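3.2 Objects on the table and the order of drying
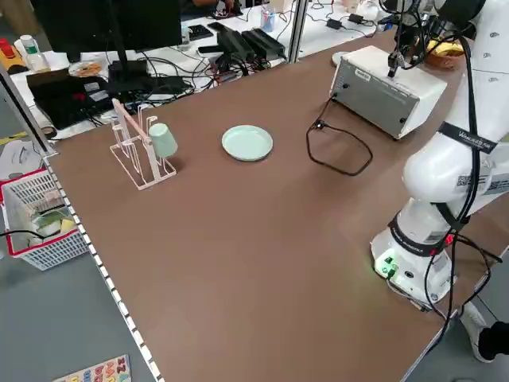 Figure 4. Table layout with the wire rack, one cup hung upside down on a prong, and the matching plate on the tabletop.

The second part of our study concerns how people put away a small set of dishes when the rack is smaller than they are used to at home. We kept the set simple. The plate and the cup have the same pale mint-green colour, so that participants would see them as belonging together, and the rack is a white wire model with upright prongs and a square base. The plate is shallow and has a raised rim, a shape which many participants found easy to lift with one hand (see Section 4.1).

In total 29 households took part, and they gave us 651 single placements. Each placement was written down by two observers, Leclerc and Major, who worked separately and compared their notes every Sunday. When they did not agree, the placement was discussed with a third person before it was entered in the table.

Figure 4 shows the state which we call "cup first": the cup already hangs at the end of the rack and the plate still lies on the table. This state was more common than we had expected from the earlier work of Ghiță, who reported that plates are usually placed before cups. One possible reason is that the prongs at the end of a rack are easy to reach and leave the middle free. Another reason may be habit - several participants told us that they always begin with glasses and cups, also when they wash by hand for a large family.

We did not fix the position of the plate. It could lie anywhere on the table, as long as it did not touch the rack at the start of the trial. The rack itself could be turned but not moved to another table. Participants who asked if they may stack the dishes were told that they may do as they do at home, and these trials are reported separately in Section 4.3.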